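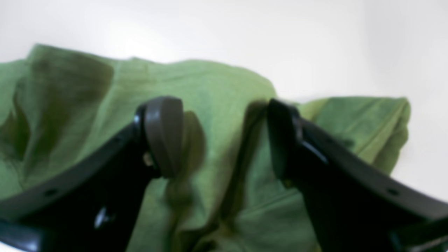 Wrist camera, fingers open over the green cloth.

4 min read

Ticket 424 - Folding cell stops on "grasp confirmed" with nothing grasped
Status: open
Product: Endova Fold, on the Tivau two-arm table
Site: Cerkby linen service, back room
Reported by: Farzana Bhuiyan

What we expected

The sales sheet for Endova Fold says "lights-out folding of mixed small linens." I read that as: put a pile on the table, go do something else, come back to a stack. I run the floor here and I had doubts before the crate was opened, so take my tone with that in mind. I was still ready to be shown wrong.

What we got

The cell picks at a cloth, reports a good grasp, lifts, and carries on through the entire fold program whether or not there is any cloth in the fingers. At the end it adds one to the counter. In November the counter said 2,374 folded. The stack we could put on a shelf and send to a customer was 446. The rest were either refolded by a person or were never folded in the first place, just waved over.

Steps to reproduce

1. Home both arms, clear faults.
2. Drop one cloth on the table from waist height. Do not smooth it.
3. Press Start.
4. Watch the fingers, ignore the screen.

It doesn't happen every time. It happens most with the cloth in a heap, where the program has to choose a ridge to pinch and seems to like whichever one is tallest. The tallest ridge is often just a bubble with air under it. A person picking up a washcloth feels for the hem without thinking about it. Fold doesn't look for a hem at all as far as I can tell, it looks for height.

Log, first day

8:10 - Cold start. Four good folds in a row on pressed napkins. These were flat to begin with.
8:40 - Switched to cloths straight out of the dryer. Two misses, one double pick.
9:05 - "Grasp confirmed," both sides. Left hand had cloth, right hand had none. Program continued.
9:30 - Called Tivau. Was told the arms are within spec and to talk to Endova.
9:50 - Called Endova. Was told the software is within spec and to talk to Tivau.
11:15 - Recalibrated anyway. No change that I could see.
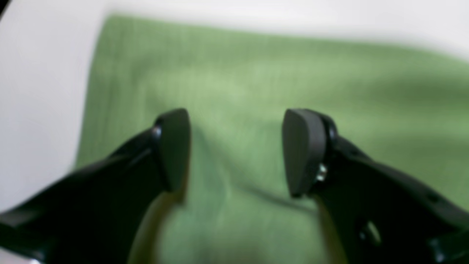 Support wrote back that the trouble must be our cloths, which are "too irregular for reliable grasp planning." I would like that sentence looked at by someone who has done laundry. Irregular is what cloth is. And the complaint doesn't hold up on the easy ones either. When the green one is spread out with a fairly straight top edge and only slight folds in it, both fingertips still set up over the middle of the fabric, wide apart, with that whole edge lying farther up the table. Any new hire on my floor would go to the edge. I asked why the approach point is there and got a link to the calibration guide, which I'd already followed twice.

Things tried, with results

Lower finger height by one notch: more real grasps, but now it sometimes pushes the cloth along the table. Put back.

Slower close: no difference.

Different cloth color: support suggested the vision might prefer a stronger contrast with the table. Our table is white and the test cloth is green. I don't know how much more contrast they want. We ran white on white too and it was worse, so fine, they have a point there, but half of what we wash is white.

Grip check after lift: there is a setting for this under Advanced and it is off by default. Turned it on. The false "grasp confirmed" messages dropped by a lot. The cell also got much slower because now it notices its misses and goes back for another try - and another. We left it on. I'd take slow over a counter that lies.

One arm only: skipped, Endova says Fold won't run that way.

Log, second week

7:55 - Grip check on. Started a bin of some 400 hand cloths.
8:20 - Both arms went for the same fold and stopped on a collision warning. Cleared by hand.
9:00 - Running. Someone has to stand near it, so that someone may as well be folding.
10:35 - Stopped on "no viable grasp." Cloth was rolled on itself like a sock. Shook it out, dropped it again, it carried on.
1:10 - Pulled the bin and finished it at the long bench. Two people, done before the afternoon truck.

To be fair to the thing, the arms themselves have given us no trouble. They go where they're sent. A colleague at the Uddin Street plant uses the same Tivau table for moving trays from a rack to a belt and has no complaints, and I believe that. A tray is the same shape on every trip. I'm also told the demo cloth folded well at the trade show, and I believe that too, and I'd like to know who laid it out.

Holding with one hand while the other waits

The other thing I'd like answered is why one arm so often stands idle. Fold will put the left gripper down into the pile and hold, and the right one hangs over bare table. With a bunched-up cloth, spreading it is the hard part and takes two hands. The manual calls this "staged bimanual." On our floor we'd call it leaning.

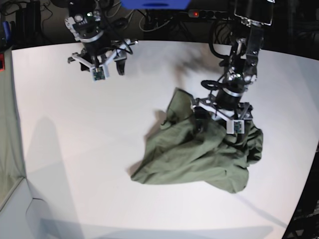
What I am asking for

- Grip check on by default, for everyone, with a note in the manual about what it does to speed.
- A counter that only counts a fold when there's a folded cloth at the end of it.
- Some way to tell it where the edge is, or to make it look for one.
- A straight answer on whether unsorted, unflattened cloth is supported. If the answer is no, take "mixed small linens" off the sheet.
- One person to call. Tivau or Endova, I don't care which.

Reply from Endova support

Thank you for the detailed report. Grip check by default is under review for the next release. The counter behavior is as designed: it records completed programs. Edge detection is on the roadmap. Could you confirm the cloths are fully dry and laid with no more than two overlapping layers?

Reply from F. Bhuiyan

Dry, yes. Layers, no. If we had someone laying them out in two layers we would have someone folding them. Please keep this open, and please have whoever owns the counter call me before noon. The trucks load after that.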